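Torque settings in small assembly: do the numbers on the collar mean anything?

Student project report, Regula Pichler and Jaime Mendes
Supervisor: Glória Rocha

The handout says to pick a clutch number and stay with it. We doubted that from the start. A number on a torque ring is a position, and the Trimo guide we were given treats it like a unit of measure, with no source for the claim. Our project asked whether a cordless screwdriver set by number gives the same tightness twice on light parts such as small holders and circuit boards.
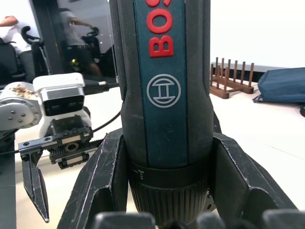 The plan was 50 screws at one setting. We finished 47, as three heads were damaged and we left them out. Each screw was backed out with a hand gauge and the reading written down before anyone looked at the previous one. Štěpánka wanted averages only. I argued against it – an average hides precisely the spread we were looking for.

The spread was wider than the guide suggests, though I wouldn't build much on it. We had one driver, one batch of screws and one gauge, which was last calibrated in November by a person who left no notes. The colour-coded chart from Simões looks tidy, but it skips soft materials altogether.

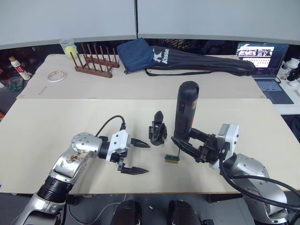 Should a beginner trust the number on the ring?
Only as a place to start, and then test it on scrap of the same material.

Matilde Henriques read our draft and thinks we are too hard on the guide. Maybe so. We would still like to see almost 300 screws, a second driver and a freshly checked gauge before the handout is reprinted with the same advice in it.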